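Starano Refurbished Desktop Boards and Part-Built Towers
Tested boards, fitted in the case or supplied loose
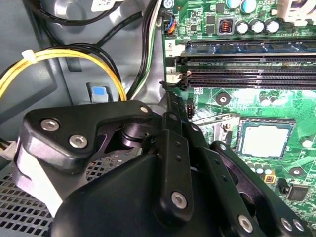
Starano part-built towers are sold to people who want to finish a desktop computer themselves without starting from an empty case. You get the case, the motherboard screwed down on its mounts, and the processor. The rest is up to you. Boards vary from batch to batch, but the layout stays close to the one shown, with four black memory slots side by side and the processor socket a short distance away. A blue memory module is seated in the outermost slot, and the heat spreader on the processor is bare, with no cooler over it. The coolers we sell are listed further down the page.

What is supplied

Desktop case with side panel
Motherboard, cleaned and tested
Processor, fitted in its socket
One memory module, fitted
Rear plate for the ports
Bag of case screws
Printed sheet with the board layout and the front panel pin order

The power supply, drives, cooler and graphics card are not included in the base price. You can add any of them when you order, or use your own.

Choosing a version

Base tower. As listed above. Suitable if you already have a power supply and a drive from an older machine.

Tower with cooler. As the base tower, with a Merkis low cooler and a tube of thermal paste in the box. The cooler is packed separately so that it does not pull on the board in transit. You will need a cross-head screwdriver to fit it.

Tower with cooler and power supply. The Merkis cooler as before, plus a 300 watt Lindgren power supply already screwed into the case. The leads are tied back but not plugged in. This is enough for office work, web use and video. If you plan to add a graphics card with its own power lead, ask us for a larger supply.

Board only. The motherboard and processor without the case, packed in an anti-static bag inside a foam-lined box. Please measure your own case first and compare the mounting holes with the drawing on the layout sheet. We can email the drawing before you buy.

Fitting memory

The slots on each board are numbered, and the layout sheet tells you which to fill first. On most boards, modules work best in matched pairs of the same size and speed. The tower will start with a single module, but it will be a little slower in some programs.

To fit a module, turn the power off at the wall and take out the lead. Press the latch at the end of the slot outwards. Some boards have a latch at both ends and some have only one that moves. Line up the notch in the module with the key in the slot, then press down evenly until the latch closes. It takes a firm push. If the module will not go down, lift it out and check that it is the right way round.

Please check the type of memory before ordering extra. The type is written on your delivery note. Modules of another type have the notch in a different place and will not fit.

Fitting the cooler

Leave the processor in its socket with the retention lever closed. Wipe the top of the metal heat spreader with a dry lint-free cloth. Put a small amount of paste in the middle, about the size of a grain of rice. Lower the cooler straight down and tighten the screws a little at a time, working from corner to corner. Plug the fan lead into the connector marked for the processor fan on your layout sheet.

Do not switch the tower on before the cooler is fitted, even for a quick test. Damage from running without a cooler is not covered by the guarantee.

If you need to remove the processor, take the cooler off first, then ease the lever out from under its catch and raise it fully. Lift the metal frame and pick the processor up by its edges. Do not touch the contacts in the socket.

How the boards are tested

Every board is run on the bench for 20 hours before it goes into a case. We test each memory slot in turn, then all of them together, and check the drive, network, sound and USB ports. The capacitors are looked at under a lamp for bulging or leaks, and any board with a suspect one is taken out of stock. We fit a new clock battery to every board and reset the settings to the maker's standard ones.

Testing is managed by Sunita Okafor at our Prutinwood workshop. Her initials are on the test slip inside the case, along with the bench number. Please keep the slip, as we ask for the bench number if you call with a fault.

These are used parts. Small marks on the board edge, light scratches on the case and traces of old labels are normal and do not affect how the computer runs.

Prices

Board only: £39
Base tower: £74
Tower with cooler: £92
Tower with cooler and power supply: £164

Prices include VAT. Delivery is charged at the checkout and depends on weight. Schools and repair shops buying several towers can ask for a trade price.

Delivery and collection

Orders go out on working days. Towers travel in a double-walled box with foam at each end, and there is a block of soft packing inside the case. Take this out before you plug anything in. It is easy to miss if you only open the top of the box.

You can collect from the Prutinwood workshop if you arrange it with us beforehand. We are closed on Sunday.

Guarantee and returns

All versions carry a six-month guarantee on the board, processor and memory. Lindgren power supplies and Merkis coolers are sold new and are covered for one year. If a part fails, send us the bench number and a short note of what happens when you press the power button, including any beeps. We will repair or replace the part, or refund you if we have no match in stock.

Unwanted goods can be sent back within 30 days if they are complete and undamaged. Boards must come back in the anti-static bag. We cannot accept processors with bent or missing contacts.

Common questions from buyers

Will it run my old drive? Drives with the flat, narrow SATA connector will work. Older drives with the wide ribbon cable will not.

Is an operating system included? No. You will need your own copy and a licence.

Can I use a different cooler? Yes, if it suits the socket named on your delivery note and is not too tall for the side panel.

The screen stays blank. Take the memory out and seat it again, then check that both power leads to the board are pushed fully home. If it still does not start, contact the workshop before changing anything else.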